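Film Distribution and Exhibition
Session 4: The release window

What we mean by a window
A window is the period in which a film is available in one place only. The usual order is cinema, paid download, disc, subscription service, then free television. Each step reaches more people at a lower price per head.

Who wants what
Cinemas want the first window to be long. A distributor may prefer a shorter one, as the publicity paid for in the opening week is still fresh when the home release starts.

Case: Irkusa
The distributor Van Acker opened Irkusa on 30 screens in June, with a window of 12 weeks. The Grarstead, a two-screen house, kept it for the full run. A larger chain dropped it after 2 weeks and gave the space to a sequel. Read the booking terms in the reader before the seminar and note who carried the cost of the empty seats.

Splitting the box office
Takings are shared between cinema and distributor. The distributor's share is normally highest at the start and falls week by week – so a film that lasts is worth more to the cinema than one that opens big and fades.

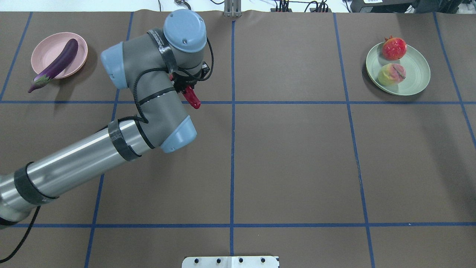 Terms also cover the number of showings per day and whether the film can share a screen. Small sites often ask for matinees only from the third week.

For next time
Skim the Skemex audience survey, tables only. Write over 30 lines on whether the Grarstead should have asked for a lower share. Bring a printed copy.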